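Home Science for Kids > Around the House > Bathroom

How a Toilet Works, and How It Gets Clean
By Karthikeyan Sundaram

A toilet is a machine with very few moving parts. It uses the weight of water to carry waste into a pipe. No motor is needed.

The bowl

The part that holds water is called the bowl. Most bowls are made of ceramic, a kind of clay that is baked in a very hot oven called a kiln. Before baking, the clay is coated with a glaze. The glaze melts and turns into a thin layer of glass. Glass has no tiny holes, so dirt has a hard time holding on to it. At the Kasorgate pottery works, test bowls are heated to more than 900 degrees Celsius.

The water you see

Water stays in the bottom of the bowl between flushes. Under it is a bent pipe called a trap. The bend stays full, and the water in it blocks sewer gas from coming up into the room.

The seat and the lid

The seat is hinged at the back. The lid is hinged at the same place and closes over the seat. Small rubber pads called bumpers keep hard surfaces from knocking together. 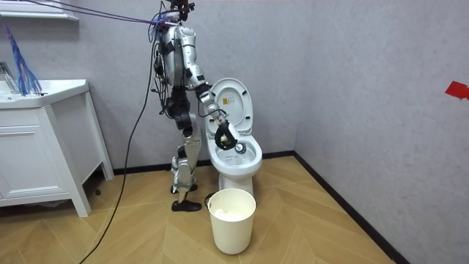
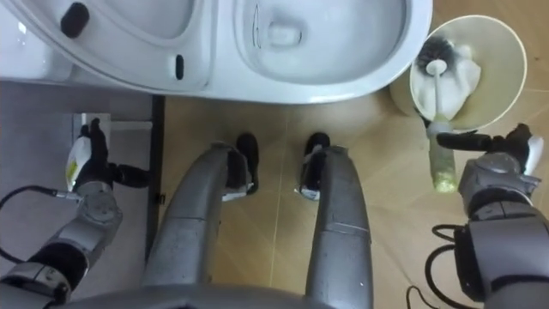 Both views show a white toilet with water in the bowl. The second has a brush and its holder beside the toilet.

Why a bowl gets dirty

Tap water contains dissolved minerals. When water dries on the glaze, the minerals stay behind as a pale crust called scale. Scale is rough. Germs and stains stick to rough surfaces more easily than to smooth ones.

How the brush works

A toilet brush has many stiff bristles on a long handle. Each bristle bends and springs back, so the brush can follow a curved wall. Rubbing loosens dirt. The flush then carries it away.

The usual order is:

1. An adult puts cleaner under the rim.
2. The cleaner sits for the time printed on the label. Some labels say 20 minutes.
3. The brush goes around under the rim, then down the walls, then into the bottom.
4. The toilet is flushed and the brush is rinsed in the clean water.
5. The brush drips over the bowl before it goes back in its holder.

Safety

Cleaners are for adults to pour. Two different cleaners must never be mixed, as some mixtures make a poisonous gas. Wash your hands with soap afterward, even if you only held the handle.

Words to know

Glaze: a glassy coating on baked clay.
Scale: a crust of minerals left by water.
Trap: a bent pipe that holds water and blocks gas.

Checked by Sille Hjaltadóttir

We use cookies to remember your reading level. Accept / Manage settings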